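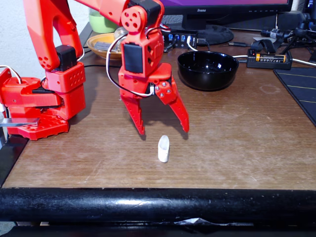 Gripper comparison, part two: two jaw sets, one arm

25/03/2019

The Lemberg jaws came off the arm on Saturday and the Widmer set went on. I now have enough attempts with both to say something useful, and enough annoyance with one of them to say it at length.

Setup first. The arm is the printed one from the last few posts, with hobby bus servos at the joints and a two-finger gripper in which one jaw is fixed and the other swings on a pivot. Both jaw sets mount to the same wrist housing with the same screws, so the change takes a few minutes plus recalibration. The controller is a Closton board, firmware unchanged throughout. I drive it from a Python script that sends position targets and logs present position and load for every servo.

The task was dull on purpose. Put a small white part upright on the bench, come down over it with the jaw open, close, lift, move sideways to a black bowl, release. The part is short and its top is uneven, so a grip near the top fails in ways that a grip near the bottom does not. The tapered tips are supposed to help by getting down close to the table without a wide jaw body hitting it first.

I ran 1000 attempts in all, split evenly between the sets. The part ended up in the bowl 465 times with the Widmer jaws. The Lemberg jaws did worse, but my script overwrote the log for one long session, so I don't have a total I would defend. From the sessions that survived, the gap is clear enough for me to stop using them.

Most of the Lemberg failures were the same failure. The moving jaw sweeps through an arc, so its tip is higher when open than when closed. On that set the arc is large compared with the jaw length. If you descend to the correct height for the closed position, fine. If you descend to where the open tip looks right, the jaw drives into the table on closing, the load reading climbs, the wrist lifts a little and the part tips over. I corrected this with a height offset that depends on opening angle, and it helped, but it needed a separate value for every approach angle I tried.

The Widmer jaws have the same arc in principle. The pivot sits lower and the tips are narrower, and one fixed offset covers the whole working area I care about. That is the main reason they won.

Things that made less difference than I expected:

Pad material. I tried bare plastic, heat-shrink tubing and a strip of silicone. Silicone was better on the lift and worse on the release, where the part sometimes stayed on the fixed jaw. I went back to bare plastic.

Closing speed. Slow closing looks more careful and does very little. What matters is that the fixed jaw is already next to the part before the moving one starts. Otherwise the part gets pushed across the bench until it meets the other side, and it usually falls on the way.

Position resolution. I set the closed target at 2001 servo counts and spent an evening trying values on either side. The play in the printed pivot is larger than any of those changes. Tightening the pivot screws did more, up to the point where the jaw started to bind.

Cable routing did matter. The wrist lead needs a generous loop or it pulls on the gripper servo when the wrist rolls, and the error shows up in the log as a load offset that comes and goes. I lost most of an afternoon to this before checking the lead. Leave more slack than looks tidy.

The load limit for the gripper servo is at 800 in my config, in the controller's own units. With the Widmer jaws I could probably lower it. I haven't, and I would not copy the number to another servo model without watching the temperature register for a while.

I also had a quick go with the Ilside parallel gripper, which moves both fingers in a straight line and so has no arc to correct for. It is heavier, and the forearm sagged enough at full reach that my calibration was useless. It deserves a proper test with a stiffer elbow servo — probably in June, when the parts I ordered should be here.

Until then the Widmer jaws stay on. The log parser needs fixing before I run anything else, and it will write to a new file every session.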